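Weight Limits and the Long Middle of Kakakhel

By Prakash Varghese
November 2022

Kakakhel limits what a character can carry by weight and by slot count at the same time. Most role-playing games choose one. The developer, Pelusell, kept both, and the two systems interact in ways the manual does not document.

Each character starts with 40 slots. Weight capacity is set by the strength stat and rises at every second level. Early in the game weight is the limit that matters, as armor is heavy and there is little else worth taking. After the river chapter the order reverses. Crafting parts weigh almost nothing but stack only to seven, and a player who gathers everything will run out of slots well before the weight bar turns yellow.

I kept a log over 161 hours on the standard difficulty. The trips back to town were most frequent in chapters three through five. Fast travel is locked in that stretch, so each trip is made on foot through areas already cleared. Enemies there do not respawn until the player rests, and resting at the inn is the only way to reset merchant gold. The practical result is a loop: walk back, sell until the merchant is broke, rest, sell the remainder, then fight through the same road again.

The March patch changed the merchant reset to a timer. It helped. It did not change stack sizes, and those remain the larger cause of the problem.

How Prudevus Handles It

Prudevus, built on the same engine, uses slots only. Parts go to a separate pouch with no upper limit, and the main bag holds gear and consumables. Selling can be done from any camp at a reduced price. The reduction is steep enough that rare items are still worth carrying to a city, but common drops can be cleared in a few seconds.

The cost is that strength loses a secondary use. Caster builds in Prudevus give up nothing by ignoring it. 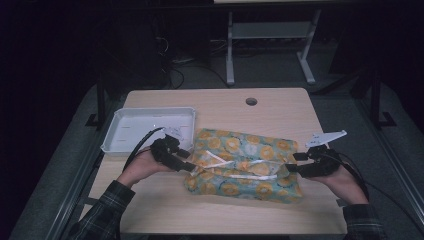 Settings Worth Changing

Two options in Kakakhel reduce the time spent in menus. Auto-sort is off by default and should be turned on before the first dungeon. Pickup filtering is under the Interface tab and accepts a minimum value per unit of weight. I set it low at first and raised it once per chapter.

The Mustum expansion adds a storage chest at each shrine. The chests are linked, and items placed in one can be taken from any other. Players starting fresh with the expansion installed get access at the end of chapter two.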